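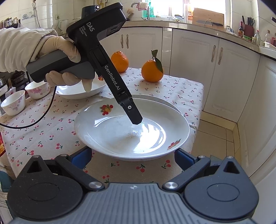 ## Setting the table with the fruit plate

I got the cherry tablecloth out again this week. It is white with small red cherries on green stems, and it has been in the bottom drawer since April. It took 17 minutes to iron, mostly because of the creases along the fold lines, and then I put the dishes on it.

The white plate with the fruit decals is the one I use most. The decals are on the rim, so food doesn't cover them up. I paid 300 for a box of mixed china at the Renaston sale, and this plate was in it. Agnes Rennie bought the box next to mine and got a teapot with no lid. We both think we did fine.

The two small bowls with the pink flowers don't match the fruit, and I use them anyway. They are porcelain and I wash them by hand. The dishwasher took the pattern off another one years ago – I still have it, under a plant.

### Oranges

I like to leave a couple of oranges right on the cloth. If the store has any with leaves still on, I buy those. The leaves curl after a few days and I pull them off then.

### Cleaning up

Anything spilled on this cloth gets shaken off outside before it goes in the wash. Salt and sugar are easy. Orange juice needs cold water right away. I wash the cloth with the towels and hang it over the shower rail to dry.

Next I want to find a second plate with the same decals. Keir Baxter says there is a shop in Dunbar that sells odd plates one at a time, so I'll try there first.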